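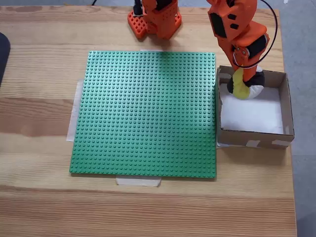 The orange arm reaches into its box. The green plate is held down with tape, like many great works of science.

How does a robot learn to pick things up?

Slowly. The Jondarier team wanted an arm to move a toy brick from a box to a green plate. You could do this while eating a sandwich. The arm needed lessons.

First, people steered the arm through the job again and again while a computer saved every move. Then the computer hunted for patterns and had a go by itself.

After 39 lessons, the arm got the brick onto the plate in 3 tries out of every 10. Mostly it pinched air, with great confidence. After 61 more, it managed 8 out of 10.

Then the team slid the box over a little, and the scores sank again. The arm had learned where the box used to be. Now they move the box between lessons, and the arm has to look.

Word to know: a gripper is a robot's hand.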